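Best month for Saturn with a small scope?

ravn_29
I've got a 900 mm refractor, 6 mm eyepiece. Is August worth staying up for or should I wait?

Genivaldo A
August is fine, but give it until 3 am so it's higher up. The rings are still quite thin.

Skikorier
Disagree about waiting up. Steady air matters more than height – I'd go out whenever the stars stop twinkling.

Genivaldo A
Not when it's over your neighbour's roof. Low down it's mush.

ravn_29
Thanks both. Will try the later slot and report back.

smaranda_p
Add a moon filter if it's too bright. I use mine on Jupiter as well.
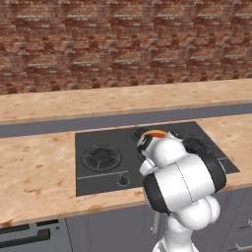
Render: gas cooktop, brick wall and white robotic arm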